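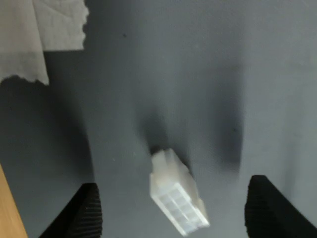

Electrics & Wiring > Connectors, Plugs and Crimping

Thread: White 8 way housing, two rows of four – what is it and can I get one

Page 1 of 1

fundberg_shed
Joined: October
Posts: 37

Right, quick one as I'm meant to be out the door. White plastic housing in the pic, 8 cavities, 2 rows of four, sort of block or step on the top which I take to be the latch. Need a replacement. Mine came off the power lead on an old Durau bench supply and the latch on it has snapped so it wont stay in the board. Been through two catalogues and my eyes have gone funny, they all look the same.

Anyone know the family? No markings on mine that I can find, inside or out.

Damp_Sock
Posts: way too many

Looks like your standard wire to board power type. 4.2 pitch at a guess. Half the world uses them. Same sort of thing as the extra processor lead on a PC supply.

Measure it. Centre of one hole to centre of the next. Without that we're all guessing.

ratchet_and_pawl

Agree with the sock, measure first. There's a smaller 3mm version looks identical in a photo with nothing to scale it against. I ordered the wrong one once and only noticed when the terminals wouldn't go in. Bag of fifty. Still got them if anyone wants them.

KettleLead

Not PC. PC ones are keyed, some cavities square and some with the corners taken off. The openings in that pic look square to me all the way along. Wouldn't assume it fits anything off a computer

Damp_Sock

Didn't say it was one, said same sort of thing. And you can't see the corners well enough to call it, the picture's soft round the edges. Could be keyed for all you know.

KettleLead

Zoom in. Square.

Damp_Sock

Zoomed in. Still not putting money on it.

fundberg_shed

Back. Digital caliper is flat of course so did it with a steel rule. Across the four from first centre to last I get 12.6ish. So three gaps, so 4.2 each? Somebody check my sums.

On the keying – KettleLead might be half right. Looking at mine with a torch, most are square, a couple on the bottom row have a corner that could be a chamfer or could be muck.

ratchet_and_pawl

Sums fine. 4.2 it is.

Clean it before you decide on the corners. Cocktail stick and a drop of isopropyl. Then draw the pattern on paper, looking into the mating face, latch at the top. Write LATCH on the drawing. Sounds daft but people mirror it all the time and then have the wires in back to front.

hedgerow_hi_fi

Why not just glue the latch? Bit of superglue and a zip tie round the lot. Mine's been like that years

Damp_Sock

Because it's nylon and superglue hates nylon. And it's a power lead. A new housing is pennies.

hedgerow_hi_fi

Mine's held.

Damp_Sock

Yours is held by the zip tie.

hedgerow_hi_fi

Well yes, thats why I said zip tie

Sorin Živković
Moderator

Moved this from General. Please keep it friendly.

To add something useful: you don't have to re-crimp if the terminals are sound. Extract them and click them into the new housing one at a time, same position, same way up. I do one wire across, then the next, never all eight out on the bench together. A photo of the old one beforehand, from the wire side, with the colours clear.

If any terminal is brown or the plastic round it has gone yellow, cut it off and put a new one on. Check you have enough slack in the lead before you do.

fundberg_shed

Ta Sorin. What do you lot use for extraction? I've seen the Starkberg tool, two thin prongs on a handle, bit dear for one job.

ratchet_and_pawl

Starkberg one is good but yes dear. I've had mine ages and one prong is bent, still works if you hold it right.

KettleLead

Ngau do a cheaper one. Prongs are soft. Fine for a single housing, wouldn't do a whole loom with it.

Damp_Sock

Two staples. Heavy duty ones, straightened. One down each side of the terminal, push the wire IN first to take the load off the barbs, then pull gently. If it doesn't come, don't yank – push in again and wiggle the staples. I've done hundreds this way.

Sorin Živković
Moderator

Staples do work but wear glasses, they ping. And unplug the supply and leave it a good while first. Some of those Durau units hold a charge on the output side.

KettleLead

Staples spread the housing walls, I'd not do it on one you want to keep

Damp_Sock

He doesnt want to keep it. Latch is snapped. That's the whole thread.

KettleLead

Fair.

fundberg_shed

Cleaned it. KettleLead is wrong and so was I, sort of. Two on the bottom row are chamfered, definitely. Top row all square. That's on MINE mind, not saying anything about the one in the pic.

So now I need one with that pattern, or do I? Could I get an all-square one and shave it?

ratchet_and_pawl

Don't shave it. Keying is there so it only goes in where it should. Look at the header on the board and match that, the board's the boss.

Get housings in a bag of 6 or so, postage is more than the plastic. And check the listing says receptacle. The plug version goes the other way and takes different terminals, easy to mix up on a tiny thumbnail.

fundberg_shed

Ordered 6, receptacle, 4.2, keyed same as the board as far as I can tell from the drawing. Plus a strip of spare terminals in case. Went for the staples, sorry Starkberg.

hedgerow_hi_fi

Keep a zip tie handy

fundberg_shed

22 Jul 2023 update. Housings came this morning. First one in, latch clicks nicely, doesn't fall out when I tip the unit over. Three terminals came out easy with the staples, fourth one fought me, rest fine. One was a bit brown so put a new one on, crimp looks ropey but passes the tug test.

Five housings spare now, if anybody wants a couple pm me.

KettleLead

Redo the ropey one.

fundberg_shed

Yeah alright. After tea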